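Kontrollliste Schlafräume und Bettwäsche, Ferienhaus Sanetov
Rundgang vor dem Gästewechsel, mit Anmerkungen
Ausgeführt von: Higinio Magaña
Datum: 23. August 2025

Liebe Kolleginnen und Kollegen, ich habe mir diesmal etwas mehr Zeit genommen als beim Rundgang im Juli, und deshalb sind die Anmerkungen auch wieder länger geworden, als die Spalte eigentlich hergibt. Wer nur die Ergebnisse braucht, liest die Zeilen mit i. O. (in Ordnung) oder offen. Über alle anderen freue ich mich natürlich!

1. Zugang und Fluchtweg

Flur frei von Koffern, Wäschesäcken und Bügelbrettern: i. O.
Türen lassen sich von innen ohne Schlüssel öffnen: i. O.
Nachtlicht im Flur brennt: offen
Anmerkung: Das Nachtlicht flackert, wenn man die Badezimmertür etwas kräftiger zuzieht. Ich tippe auf die Fassung und habe es an die Haustechnik in Villanueva gemeldet. Bis dahin bitte die kleine Steckdosenleuchte aus dem Schrank nehmen, sie liegt im zweiten Fach hinter den Glühbirnen.

2. Rauchmelder und Elektrik

Rauchmelder in beiden Schlafzimmern, Prüftaste gedrückt: i. O.
Nachttischlampen, Kabel ohne Knick oder Bruch: i. O.
Abstand Lampe zu Vorhang und Bettzeug: i. O., nachgestellt
Anmerkung: In Zimmer 2 stand die Lampe wieder so dicht am Kopfkissen, dass der Schirm anlag. Ich verstehe ja, dass man zum Lesen gern Licht hat, aber bitte stellt sie beim Herrichten immer ganz nach hinten an die Wand.

3. Bettgestelle und Matratzen

Schrauben an Kopf- und Fußteil nachgezogen: i. O.
Lattenroste sitzen fest in der Auflage: i. O.
Matratzennähte und Unterseiten auf Flecken und Ungeziefer geprüft: i. O.
Matratzen gewendet: offen in Zimmer 2
Anmerkung: Die breite Matratze von Ostus ist mir allein zu schwer, das gebe ich gern zu. Zu zweit ist es schnell erledigt, also bitte beim nächsten Wechsel daran denken und hier abhaken.

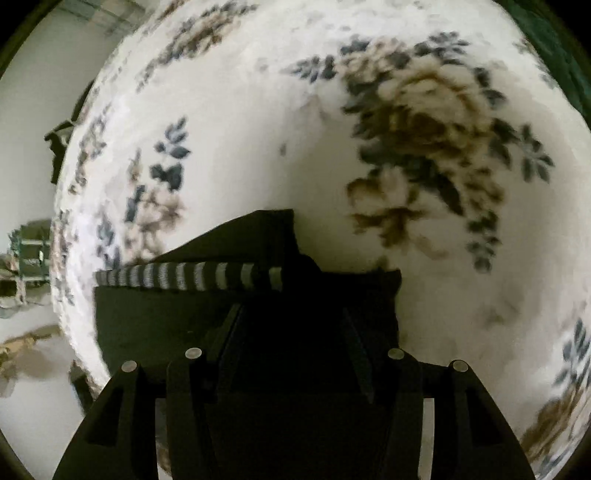

Bettwäsche prüfe ich grundsätzlich bei Tageslicht und mit beiden Händen, denn mit den Augen allein übersieht man zu viel. Bitte streicht jedes Teil einmal glatt, haltet es gegen das Fenster und fahrt die Nähte ab, auch wenn der Wagen von der Wäscherei schon wieder vor der Tür steht. Bei gemustertem Stoff dauert es etwas länger. Auf dem weißen Grund sieht man einen Fleck sofort, aber zwischen den braunen und beigen Blüten und vor allem in der großen braunen, rosenartigen Blume versteckt sich ein Tee- oder Kaffeerest wirklich hervorragend, und neben den blaugrauen Blattzweigen gilt das Gleiche für Wimperntusche. Ich schaue mir diese Stellen deshalb lieber zweimal an und drehe den Stoff auch auf links.

4. Bettwäsche

Gewebe ohne Löcher, dünne Stellen und offene Nähte: i. O.
Knöpfe und Reißverschlüsse vollständig: offen, ein Knopf fehlt an einem Kissenbezug
Flecken auf Weiß und im Muster kontrolliert: i. O.
Geruch frisch, keine klamme Wäsche im Schrank: i. O.
Bestand laut Liste: 87 Teile, davon 19 zum Ausbessern beiseitegelegt
Anmerkung: Die beiseitegelegten Teile haben meist nur lose Fäden oder einen aufgegangenen Saum und gehen gesammelt nach Sakthorpe in die Näherei. Bitte nichts davon »nur für eine Nacht« wieder aufziehen, auch wenn es eng wird! Ein loser Faden wickelt sich bei kleinen Kindern schnell um einen Finger oder Zeh, und das möchte ich in keinem unserer Häuser erleben.

5. Waschraum

Flusensieb des Trockners gereinigt: i. O.
Zulaufschlauch dicht, Hahn nach dem Waschen zu: i. O.
Waschmittel verschlossen und oben im Regal: offen
Anmerkung: Der Kanister stand wieder auf dem Boden, in schönster Reichweite für Kinder. Ich habe ihn hochgestellt und den Deckel zugedreht. Das Regal trägt mehr als 80 Kilo, es darf also ruhig auch der Nachfüllkanister mit hinauf.

6. Offene Punkte zum Mitnehmen

Nachtlicht im Flur, Haustechnik Villanueva
Matratze in Zimmer 2 wenden, zu zweit
Knopf am Kissenbezug annähen, passende Knöpfe sind in der Blechdose im Waschraum
Platz für den Waschmittelkanister am Regal beschriften

Bitte tragt Erledigtes mit Kürzel ein und lasst die Liste im Ordner, damit ich sie beim nächsten Rundgang nicht wieder suchen muss. Vielen Dank euch allen, die Zimmer haben mir diesmal richtig gut gefallen!

Higinio Magaña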